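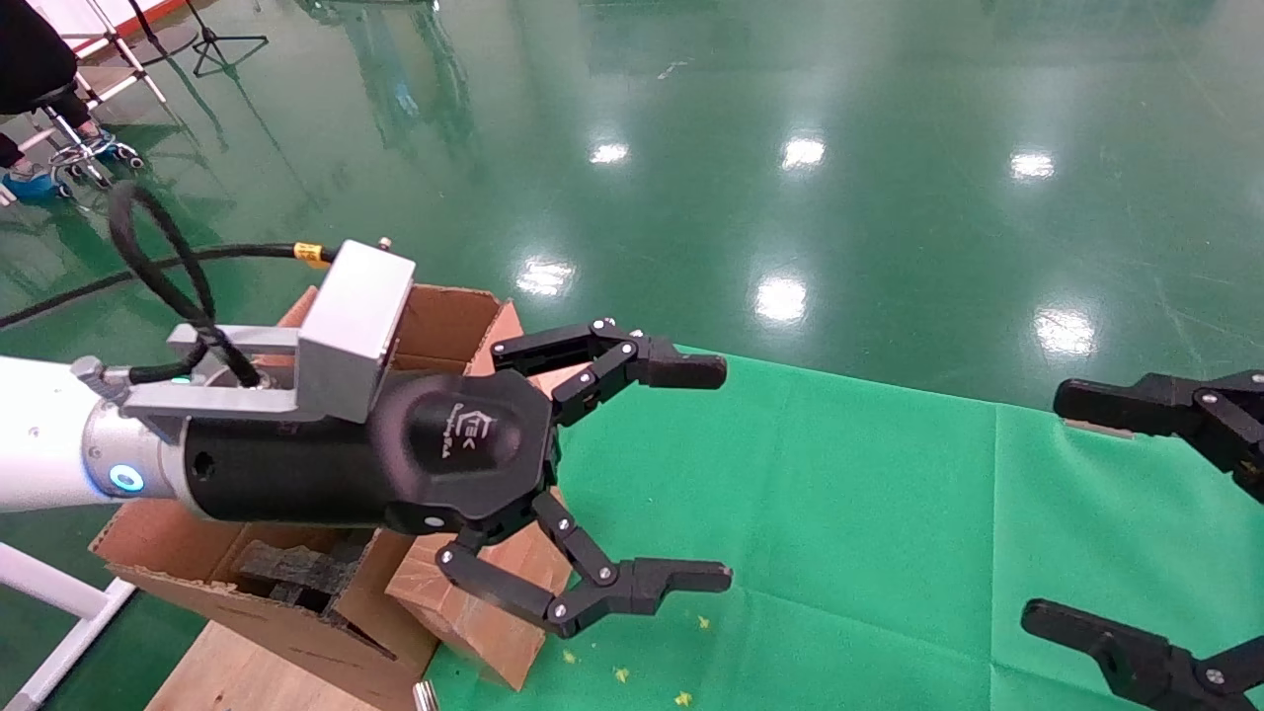
Two-finger grippers at a cloth-handling station. Photo: Huveo

Huveo sets out floor rules for cloth-handling robots

Robotics company Huveo has released a code of practice for people who work beside robot arms that pick up, fold and move cloth. The document, called Bustamness after the working group that drafted it, applies to all of the company's own floors from December. Other labs and workshops can use it free of charge.

The code runs to 30 clauses. It covers how a station is laid out before arms are powered up, where staff can sit and walk, how cables are labelled and what gets written down at the end of a run. It does not replace national workplace safety law or the published robot safety standards, and the first clause says so.

Lemlem Gebretsadik, who led the drafting, said most of the rules had been in use in some form for a while but were passed on by word of mouth.

"A new person would learn one way of doing it from the morning crew and a different way from the afternoon crew," she said. "Both might be fine on their own. The trouble starts when you swap people between stations and each one assumes the other has done the check."

The group went through 128 incident and near-miss notes from Huveo's logbooks before writing the first draft. None involved a serious injury. The largest share dealt with cables, followed by items left within reach of an arm, and then by people stepping in to straighten a cloth while the arms were still live.

Cables and small parts

Under the code, every cable that travels with an arm must carry a tag close to the connector, and the tag must match an entry in the station log. Cables need enough slack for the arm's full reach but must not be able to hang into the fingers at any point. A second person checks this by moving the arm slowly through its range before the first run of the day.

Boxes are allowed beside a work area — the drafters dropped an earlier plan to ban them. What the final version asks is that any box within reach be entered on the layout sheet, with its flaps in the position they will stay in for the whole run. If a flap is bent or torn partway through, the operator notes it and carries on unless it can touch an arm.

Loose crumbs and similar debris on a cloth are treated in much the same way. When they are part of the task, the operator writes down what was put out. When they are not, the cloth is shaken out away from the station and relaid.

Eldana Tufa, a station operator who took part in the trial, said the layout sheet was the part people complained about most in the first week.

"It felt like one more form," she said. "Then we had a run we needed to set up again a fortnight later, and we could do it from the sheet without ringing anyone. The complaints more or less stopped after that."

Clips and corners

The section on cloth is the longest. It says clips used on the corners of a cloth must be the same kind across a station, and must be counted out and counted back in. Fingertip pads are inspected for wear and for threads before each session, and replaced if the surface no longer looks even.

Where two arms share a cloth, or handle cloths next to each other, one operator has charge of both. The code does not allow one person to release a gripper while another is giving commands to the second arm. Ferdinand Thaler, who wrote that clause, said it was worded tightly on purpose.

"We went back and forth on whether two people could share it if they were talking to each other," he said. "In the end we kept it to one. You can hand over, but you say it out loud and it goes in the log."

Hands stay off the cloth until the arms have been stopped and the operator has called it. There is no exception for a quick tug at a corner.
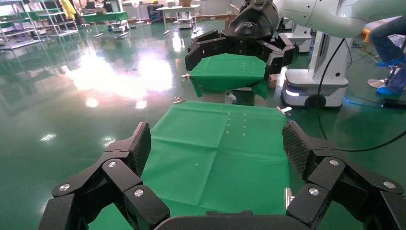
Where people sit

Shoe covers are required on all coated floors, for visitors as well as staff. The drafters say this is mainly to keep grit off the surface, where it can get under casters and wheels. Anyone who walks out to a loading area puts on a fresh pair when they come back.

Seated work near a station is permitted, provided the chair is outside the marked reach of the arms and the person has a clear way to stand up and step back. The marked reach is the furthest point of the open fingers plus 300 millimetres. Chairs with casters need to be on the layout sheet too, and must not be parked over a cable.

Mobile bases have a clause of their own. A base that is not meant to move during a run is locked, and the lock is checked by pushing it by hand. Status lights can be used as a guide to what a machine is doing, but the code says they are never enough by themselves to treat it as stopped. Staff must confirm at the controls.

Ivan Stetsiuk, who handles training at Huveo, said this was the rule he expected to repeat most often.

"People get used to a colour and read it from across the room," he said. "The colours don't mean the same thing on every machine we own."

Trial at Resen

An early version was tried for 90 days at Resen, a contract test centre that runs several makes of arm on one floor. The centre asked for two changes. One was a shorter check for stations that are reset many times in a shift, and the other was a plain-language summary that could be posted on the wall at each bay. Both are in the final text.

Getachew Sisay, floor manager at Resen, said the short check had made the code workable for his crew, though he still had doubts about the paperwork.

"I'd like to see the layout sheet and the log become one thing," he said. "At the moment you write the station number four times before you've started. I've told them that and they know my view."

Gebretsadik said a combined form was being looked at but would not be ready for the December start. The group also wants to add a section on shared floors, where more than one team is running robots at the same time, and is asking for comments from outside labs.

The equipment supplier Gebremichael has said it will print the wall summary on washable card and include a copy with new station kits. The full code can be requested from Huveo's training office, and comments on it should be sent to the same place with the clause number in the subject line.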